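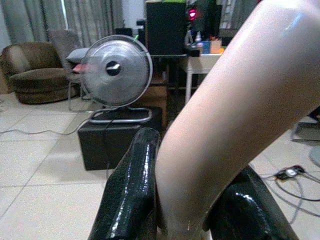
*Wrist camera view over the black jaws, with the pale arm link between them.*

The Braradico two-finger gripper is sold as a drop-in replacement for the Janssen parallel unit, at £688 with the wrist camera included. It was fitted to a light bench arm and run for 7 sessions in a furnished room with a tiled floor. The controller was a Muscombe unit on firmware from September, with the default grip profile.

## Camera

Mounting takes four screws and one connector. The lens sits close behind the fingers, so both jaws stay in shot and jaw position can be checked by eye. The cost is occlusion. With part of the arm in view, a large share of the picture is lost to it, and anything on the floor behind, such as cables or a power adapter, is seen only to one side. The Janssen camera bracket stands higher and suffers less from this.

Glossy black fingers are a poor choice next to a camera. They throw white streaks under ordinary room lighting, and our edge detector took several of these for object boundaries. Matt tape would cure it, at some cost in grip.

## Holding

Over 198 grasp cycles on smooth, rounded parts the gripper dropped 7. The Janssen dropped more on the same parts, mostly through slow rotation in the jaws. Contact on a curved surface is good, provided the approach is square. Tall pieces held low block the middle of the view from bottom to top, leaving table legs and floor on either side for reference. 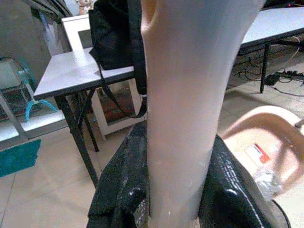 ## Controller

Force is set in steps from the Muscombe menu. The lower steps are too coarse for thin plastic. Closing time is consistent, and the log export works, though it stops at 886 lines without a warning.

## Verdict

A sound gripper with an adequate camera. Buyers who already own the Janssen bracket should keep it and order the Braradico jaws alone from the Brokville warehouse.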